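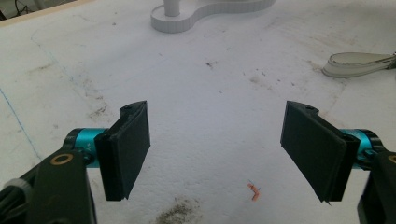 Slide 4: Hand-held gripper over the white tabletop, fingers open.

Leave this one up for a minute. It's the view the model gets, so people should have time to look at it.

Point out the two black finger pads. They show up low on both sides, and the gap between them is what we care about most. Then the white parts farther back on the table.

Mention the table surface. It has smudges, specks and a thin blue line on it. At Wemach we asked operators not to wipe down between takes. A model trained only on clean tables did badly at the Fukcombe site.

Numbers, say them slowly:
Recorded in total: 3127 demonstrations.
Kept after review: 2508.
People who did the recording: 18.

Most of the rejected takes were started too late, with the fingers already closing. We changed the instructions in August: open the fingers, hold still, then begin. Go over that again if there are new operators in the room.

If asked about the Kotian set: it has 2000 demonstrations, all on one task, and we don't mix it with ours yet.

If asked about labels: one line of text per take, typed by the operator right after recording.

Next slide is the Tomier review tool. Check that the clip plays before moving on.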